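Prultoleck: Modbus RTU register logs from the Grosberg pump station

Prultoleck is a set of polled register values taken from a two-wire RS-485 segment at the Grosberg pump station, together with a small decoder that turns the raw replies into engineering units. It was put together for testing Modbus master software against traffic from ordinary field devices, including the replies that arrive late or fail their checksum.

Contents

The raw folder holds one binary file per polling session, 47 files in all. The decoded folder holds the same sessions as comma-separated text. The register map is in map.csv and the decoder is decode.py, which needs Python 3.8 or later and nothing else.

There are 3554 request and reply pairs. Requests with no reply are kept, with the reply field left blank.

Bus settings

19200 baud, eight data bits, even parity, one stop bit. The master polled every 500 ms. There were 20 slave addresses in use, numbered from 1 without gaps. The segment was terminated at both ends and biased at the master only.
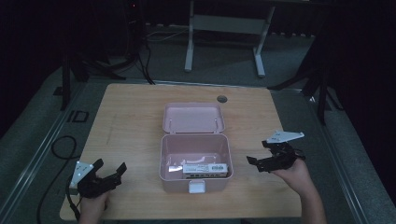

Why do some flow values come out absurdly large?
The flow meters send 32-bit floats with the low word first, and most libraries expect the high word first. Set word_order to low in the decoder options and the values will fall into the normal range. The pressure transmitters use the usual order, so don't apply the setting to the whole bus.

Columns in the decoded files

time_ms: milliseconds from the start of the session
address: slave address
function: function code, 3 or 4
register: starting register, counted from zero
raw: reply bytes in hex
value: decoded value, blank if there is no reply or the checksum failed
unit: litres per second, kilopascals, degrees Celsius or none
status: ok, timeout, crc or exception

Register numbers in the vendor manual for the Bowen level controllers are counted from one. They have been shifted in map.csv to match the rest. If you compare against the manual, add one.
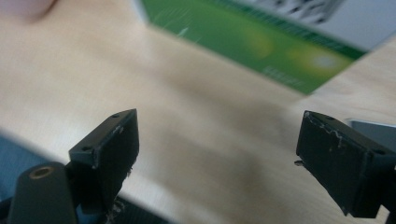
Exception replies are stored in full. Nearly all are code 2, illegal data address, and come from a master configuration that asked address 11 for a register it doesn't have. The bad request was left in the polling list until the last few sessions, so its absence there doesn't mean a device was changed.

Known problems

Session 9 starts partway through a reply. The decoder skips forward to the next good frame and prints a warning.

Temperature at address 6 reads a constant value in every session. The sensor input was never wired, and the value is the controller's default.

Timestamps come from the logging computer and not from the bus. Don't use them to measure turnaround delay finer than a few milliseconds.

Running the decoder

python decode.py raw/session01.bin --map map.csv --out session01.csv

Add --strict to stop at the first bad checksum. To check your own parser, the Rustness test script compares its output with the decoded folder line by line and lists any rows that differ.

Maintained by Normunds Sepp. Corrections to the register map are welcome, with the session number and row. The next release, planned for November, will add the write requests (function code 16) that were filtered out of this one.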